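Participants wanted: grip failure review, Hultora arm project

Wunach is looking for people to help review failed pickups by a tabletop robot arm. In testing, the arm closed its fingers too early and knocked over nearby items. Before the next release we need outside reviewers to mark where each attempt went wrong. No background in robotics is needed.

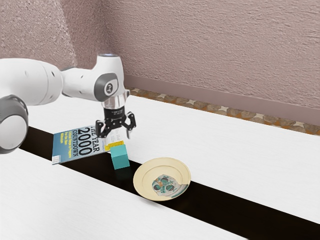 Simulated test setup with the gripper open over a card, a magazine and a small teal cube.

You will watch 60 short clips at home, in 2 sessions, and answer 3 set questions on each one. All the work is on screen – you will not be near a moving arm.

You must be 18 or over, read English well and have a computer with a steady connection. Reviewers are paid after the second session, which takes place in February.

To apply, send a short note to the Wunach test desk, Skondelstead office, by January 31, 2021.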